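Keeping the legal papers in order at home: what's worth doing and what isn't

November 28, 2018
By the Druldale Household Page

Every spring there is a fresh crop of advice on getting your affairs in order, and most of it ends with something to buy. I have tried a fair bit of it. Some of these tips I'd stand by, a few I've only kept up out of stubbornness, and a couple of the popular ones I think are rubbish. None of it replaces a solicitor who knows your circumstances, and the rules change from state to state, so check anything that matters to you.

The fireproof box. People love a fireproof box. Read the label before you get too attached to it, as the cheaper ones are rated for a short time at a set temperature and say very little about the fire hose. Ours holds the birth certificates, passports and the house insurance schedule. The will isn't in it. The original is in our solicitor's safe and there's a marked copy in the box with a note of who has the original. If you do keep the original at home, tell your executor where the key is. A locked box with no known key is a job for an angle grinder.

Staples and paper clips. Leave the original will alone. Don't take it apart to photocopy it, don't clip a note to the front, don't write your new phone number in the margin. A clip leaves a rust mark or a dent, and then somebody has to swear a statement about what used to be attached. I thought this was lawyers making work for themselves until a cousin's estate was held up over two staple holes. Plastic sleeve, flat, done.

Will kits. I bought the Grarnska Home Will Kit to see what was in it. You get a form, a booklet, a pen (why?) and a sticker for the fridge that tells burglars you have documents. The form itself is all right if your life is simple and you follow the signing instructions to the letter. The booklet is cheerful about blended families and trusts in a way that made me nervous. If there's a second marriage, a farm, a business or a child who needs looking after for the long term, put the kit back on the shelf.

Witnesses. Line them up before you sit down, both of them, and get everyone to stay at the table until every page is signed with the same pen. Neighbours are good for this. Anyone who stands to get something under the will is a bad choice, and so is their husband or wife. The tip doing the rounds about "just getting them to sign later in the week" is the worst one I've seen and I have seen it in print twice.

Super and life insurance. Check the beneficiary forms. Super doesn't automatically go where the will says, and some nominations lapse after a few years. Put a reminder on the calendar for the same month as the car rego. I was sceptical that this would ever catch us out, and then found that one of ours still had a parent on it from a first job.

Enduring powers of attorney. These get left until last because nobody at the table wants to talk about them. Have the conversation while everyone is well and a bit bored. Pick someone who opens their mail. I mean that quite seriously — the family member with the kindest heart may also have a drawer of unopened envelopes, and this job is largely envelopes. Ask your bank what it wants to see as well, because ours wanted a certified copy and turned up its nose at the first one.

Certified copies. Do several in one go. The justice of the peace desk at the Tallerora library will do a small pile if you bring the originals, the copies and your own ID, though they'll send you away if the copies are crooked or missing the back page. Don't sign anything beforehand. Don't bring the whole filing cabinet either, there is a queue.

The annual shred. How long to keep things is where the advice gets silly. One website had us keeping electricity bills for seven years. Tax records have a proper retention period and you should look it up and stick to it. Anything to do with buying, selling or improving the house I'd keep for as long as you own it and a good while afterwards. The power bill from the winter before last can go. A shredder that does staples is worth the extra, and the ones that say they do credit cards do them very slowly.

Scanning. Scan everything by all means. I did, and it took most of November. Name the files so a stranger could follow them, with the year first. But a scan of a will is a picture of a will, and getting a court to accept one when the original has vanished is expensive and slow. The app that promises a "digital vault" for your whole life costs money every month, and I couldn't find a straight answer anywhere on what happens when the card it's billed to is cancelled, which will be roughly when your family needs it.

Paying for help. Ring three offices and ask for a fixed price in writing. When I rang, the quotes for two plain wills and two powers of attorney started under $1,000 and the dearest was $2,000, and the dearest one couldn't tell me what the difference was. Tóth Legal in the main street took my call, answered the question and didn't try to sell me a family trust, so they got the work. Take in a one-page list: who's in the family, what you own, what you owe, who you want doing what. We were out in an hour. I'm told people who arrive without a list need two visits, and they pay for both.

The folder by the phone. One thin folder, six pages at the most. Solicitor's number, insurer's number, where the original will is, who the attorney is, the vet. No passwords. Every tips page says to put in a letter of wishes too, and you can, but keep it apart from the will and don't let it say something different. Two documents that disagree are worse than one that's a bit out of date.

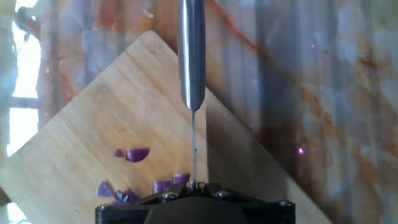
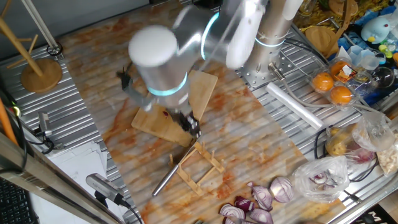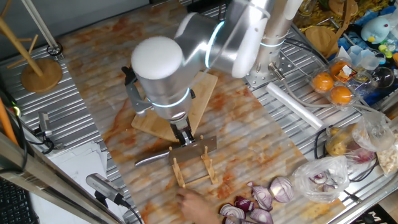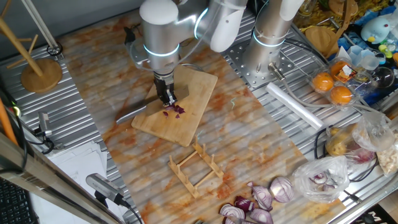 Kitchen knife in the first picture; cutting boards in the other three.

Colour-coded tabs, since I'll be asked: I don't see the point of them. We had green for house and yellow for money, and the rates notice is both.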